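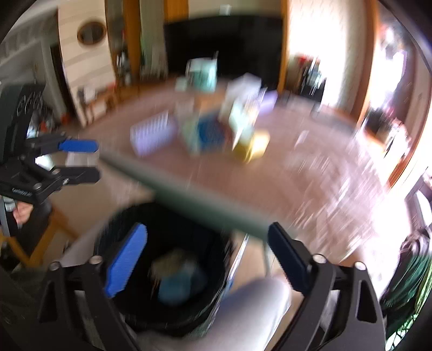 ¿Cómo paso a mi ninfa de semillas a verduras?

Drahomíra Hudec
¡Hola a todos! Tengo una ninfa de 17 meses, Urnari, que es un encanto pero solo quiere mijo y pipas. Le ofrezco brócoli y zanahoria rallada cada mañana y ni se acerca. ¿Alguna idea?

Hok-lam Tsang
¡Se puede, ánimo! Con la mía tardé 19 días. Le ponía la verdura muy picada a primera hora - con unas pocas semillas por encima - y la retiraba antes de que se estropeara. Pésala a diario mientras dure el cambio, y si pierde peso, al veterinario de aves.

Trurkgate
cómetelo tú delante de ella, les encanta copiar!! la mía ahora adora el pimiento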